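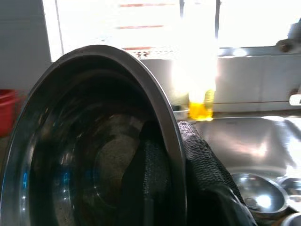
Photo: Nusamer kitchen study, wrist camera. Credit: Kamrul Thambiah.

4.2 Dishwashing at a household sink

Of the chores in our set, washing dishes by hand comes closest to what people ask for when they ask whether a home robot is ready. It also joins several problems that are usually tested one at a time: picking thin-rimmed metal out of a pile, holding it firmly while force is applied, judging a shiny surface, and working inside a basin with walls on every side. We treat it as a single task and report the parts separately.

The bowls give trouble at two stages. Stainless steel reflects the gripper, the window and any lit display nearby, and the wrist view of a held bowl contains those reflections at nearly the same contrast as real objects. Our segmentation model, trained on 3,473 labeled images from the Akanda kitchen set, split a single bowl interior into two or more objects often enough that we stopped using it for the inside surface. For the rim it was adequate. A grasp with one finger inside the bowl and one outside needs only the rim, and we used that grasp throughout.
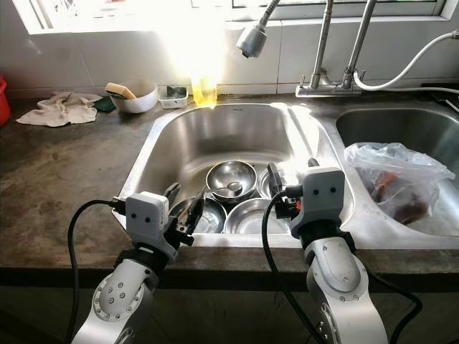 By Hammad Afridi, Gemma Grasso and Tanvir Sivakumar

4.2.1 Setup

The kitchen was used as found. The sink is a double one, with the dishes stacked in the larger left basin. We did not move the faucet, cover the window or clear the back of the counter, where dish soap and a sponge were kept. Earlier work on this task has mostly used a mock sink with diffuse lighting and one item at a time, and the results do not carry over well. In our own lab at Cillari the same controller finished bowl pickups at a rate we were never able to match in a house.

Each arm carries a two-finger gripper with no tool changer. When a brush is needed, one gripper holds it by the handle, and when an item is too low or too flat for the fingers, a pair of tongs can be held in the other. Tools extend the reach but remove most of what the arm can feel. With a brush in the gripper, contact force is estimated from joint torque alone, and the estimate drifts as the handle turns in the fingers. Operators noticed this drift before the software did.

Episodes were split into two modes. In the first, a person guided both arms from a remote station. In the second, a policy trained on the guided episodes ran without help, and the operator could only stop it. The training set held 3,008 guided segments, where a segment covers one item from first contact to release. A further 800 were held out for testing.

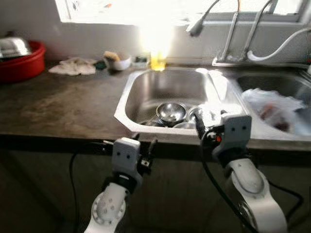
4.2.2 What the policy could and could not do

Picking the top item from the pile was the most dependable step. Bowls that sat level and apart from their neighbors were lifted on the first or second try. Nested bowls were much harder. The inside finger needs a gap below the rim, and two bowls of similar size leave almost none. A person slides a fingertip around until the gap opens. The policy pressed down at the place it had chosen, and the stack tended to shift under it.

Basin walls were the second source of failure. The gripper housing is wider than a hand, so an item resting against the front wall forces the arm to come in at a steep angle — the elbow then swings out over the counter. We limited each attempt to 5 approaches before counting it as a failure. Raising the limit in pilot runs added time and very few successes.

Scrubbing produced motion that looked right and coverage that was poor. Navaratnam's contact maps, described in Section 5, show the brush returning to the same third of the bowl. Guided operators did better, but they were slow, and all of them asked for a closer view of the inside surface.

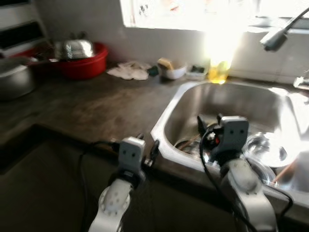
Figure 4. Both arms at the sink, with the right gripper over the basin and a yellow bottle and sponge behind.

4.2.3 Discussion

On this evidence a two-arm machine can empty much of a sink and cannot yet be trusted to clean what it picks up. The Clutesex benchmark scores a dish as done when it leaves the basin, and by that rule our policy does fairly well. Scored on coverage, it does not. We suggest that later work report both.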